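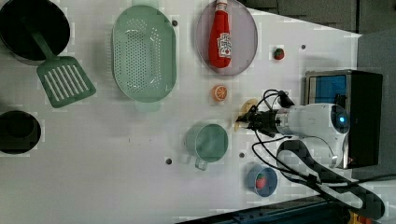
# Spielküche neu sortiert: Projektbericht der Gruppe Nirnlow

Unser Thema im Wahlkurs war die Frage, wie man Spielküchenzubehör so auf einem Tisch anbietet, dass Kinder sofort loslegen wollen. Klingt nach wenig Stoff für einen ganzen Bericht, aber wir haben uns richtig hineingesteigert!

## Ausgangslage

In der Kita Haltcombe lag das gesamte Zubehör in einer einzigen tiefen Kiste. Wer den Pfannenwender suchte, kippte die Kiste aus, und danach wurde meistens nur noch gekippt. Wir haben im August alles herausgeholt, gespült und auf etwa 39 Teile reduziert. Doppeltes und Kaputtes kam weg, zum Beispiel ein Topfdeckel ohne Griff und eine halbe Möhre.

## Was auf den Tisch kommt

Am längsten haben wir über die Mischung diskutiert. Eine reine Obstauslage sieht hübsch aus, nur kochen kann man damit nicht. Also haben wir Gefäße, Werkzeug und Lebensmittel zusammen ausgelegt: schwarze Töpfe, der grüne Wender mit den Schlitzen, das große mintgrüne Sieb, ein Messbecher und dazu ein paar kleine Sachen wie Erdbeeren und eine halbe Orangenscheibe. Die rote Ketchupflasche liegt auf einem Teller, eine Erdbeere in der blauen Schüssel. Solche angefangenen Kombinationen fanden wir besonders spannend, sie wirken wie eine Einladung zum Weitermachen.

Zur Farbe: Auf der hellen Tischplatte leuchten die roten und orangen Teile wunderbar. Der Teller in blassem Lavendelgrau hält sich dagegen zurück, was uns erst gestört hat. Inzwischen mögen wir ihn sehr, denn so fällt das auf, was auf ihm liegt.

## Beobachtung

Wir haben 12 Spielphasen zu je 25 Minuten protokolliert, immer mit 2 Kindern am Tisch. Die Protokollbögen (Vorlage »Radell«, von uns gekürzt) stehen im Anhang.

- Das Sieb war der heimliche Star. Es wurde Hut, Lenkrad, Badewanne für Erdbeeren und manchmal sogar Sieb.
- Der Messbecher diente fast nur als Trinkbecher. Der Henkel ist einfach zu verlockend.
- Ketchup gehört auf alles, auch auf Orangen.
- Die Töpfe wanderten schnell an den Rand, sobald etwas »kochte«, und in der Mitte wurde angerichtet.

Gerade der letzte Punkt hat uns begeistert! Die Kinder teilten sich den Tisch ganz ohne Anleitung in Herd und Essplatz auf.

## Offene Punkte

Der Wender ist lang und rutscht leicht vom Topf. Ein kürzeres Modell würden wir gern noch testen. Außerdem fehlt Brot, danach wurde ständig gefragt. Die Gruppe Sheehan übernimmt den Tisch im nächsten Halbjahr und bekommt von uns die Sortierliste und die gespülte Kiste mit den Ersatzteilen.

Abgabe: 9. September 2019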